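3. What hangs on the wall: color charts in small nail salons

3.1 Why I kept coming back to the charts

I went into this project wanting to write about talk. My plan was to sit in small nail salons, listen to how customers and technicians settled on a color, and work out who was really doing the choosing. I did plenty of listening (141 visits between the two of us, with Maya Hattar doing most of the evening ones), but by the second month my notebooks were filling up with something else. People kept pointing. They pointed at walls, at counters, at fans of plastic tips on a metal ring, and they said things like "that one but warmer" or "the one next to it, no, other side." Half of my transcripts made no sense without knowing what the finger was on!

So this section is about the charts themselves, and mostly about the framed kind. I know a framed color chart sounds like a small thing to give a whole section to. I'd ask you to bear with me, because a lot of what we say later about "drifting" (Section 4) depends on how these things are laid out and where they sit in the room.

3.2 Three ways to show a color

The salons we visited in Cleltley and Moradi showed their polish in three main ways. Some had the bottles out on open shelves, and customers picked one up and turned it over to read the name. Some used loose rings of painted tips, which get passed around and dropped and end up in handbags (one owner in Moradi told me she had lost four rings to handbags and one to a dog). And some had a chart, either a folding book or a poster behind glass, with all the tips fixed down in rows.

I liked the rings best at first, I'll admit it. You can hold one against your own hand, and everybody does. But the framed charts did something to the conversation that the rings didn't. With a ring, the customer looks at one tip at a time and says yes or no. With a chart, she looks at a neighborhood. She finds the pinks, then she finds the end of the pinks she can live with, and then she starts asking about the one just past it.

Hamish Rutherford, who helped me code the transcripts, started calling this "walking the row," and the name stuck. We counted a stretch of talk as walking the row if the customer named or pointed to at least two neighboring tips before settling. It turned up much more often with charts and color books than with bottles, and it hardly turned up at all with rings, where the order had usually been scrambled by the time anybody used it.

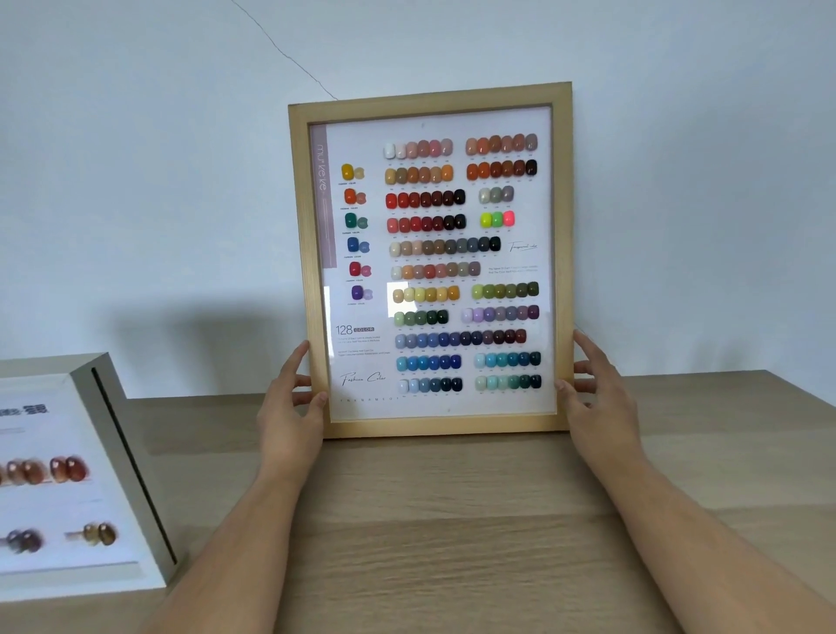 Figure 3.1. Framed "mu ke ke" nail-polish color chart, headed "128 COLOR," stood upright on a tabletop. Each row of tips in the left block keeps mostly to one family of shades.

The order matters more than I expected. A row that starts at white and pale pink and slides through peach into mauve is telling you a story about what counts as "light," and customers pick up that story very quickly. One woman in Moradi told me she was "a first-row person." She had been coming to the same salon for years and had never, as far as she could remember, asked for anything from lower down. When I asked what was lower down she had to go and look.

The reds worked differently. Nobody we talked to was a second-from-the-left-in-the-reds person, or at least they didn't say so. With reds, people started from a word (cherry, brick, wine) and went hunting for the tip that matched it, and they were often pretty annoyed when they couldn't find it. The technician would then offer a number. Numbers calmed things down! Once there was a number, both people had something to write on the card for next time, and the argument over whether a red was "too brown" could just stop.

3.3 Glass, light and getting up close

Framing a chart protects it, obviously. Acetone and open swatches are not friends, and dust gets onto everything in a room where people file nails all day. But glass costs you something too. Customers couldn't touch the tips, and several told us they missed that. They also had to deal with reflections, and a good number of the small arguments in our transcripts begin with somebody leaning sideways to get rid of a lamp.

The owners had their own fixes. At Tukevness, a two-chair place over a bakery, the frame lived on a table by the window and got carried to the customer as needed. Pekik, which is bigger and has a proper reception desk, had hung theirs high up behind the desk, and I think this was a mistake. From the waiting chairs you could tell the reds from the browns and that was it. People waiting there chose from their phones, and then we were back to "that one but warmer," only now about a photo of somebody else's hand.

I asked the owner at Pekik whether she'd consider moving the frame down. She said she'd already paid 50 dollars to have it put up and it was staying up. Fair enough. Maya went back in July and it had, in fact, stayed up.

3.4 What we took from the charts into the coding

Two practical things came out of all this. First, we went back through the transcripts and added the type of display as a code of its own, which meant rereading some 600 pages and was not anyone's favorite month. Second, wherever a customer pointed at a framed chart, we tried to recover the row and the position from our notes. We managed it for most visits. For 9 of them we couldn't, usually because I had written "pink, left-ish" and thought that would be plenty.

I've kept those in the general counts but left them out of the row-by-row analysis in Section 4, where the exact tip matters. If you're planning something similar, draw yourself a blank grid of the chart before you start and mark it as people point. Maya did this from her third visit on, and her notes are much better than mine.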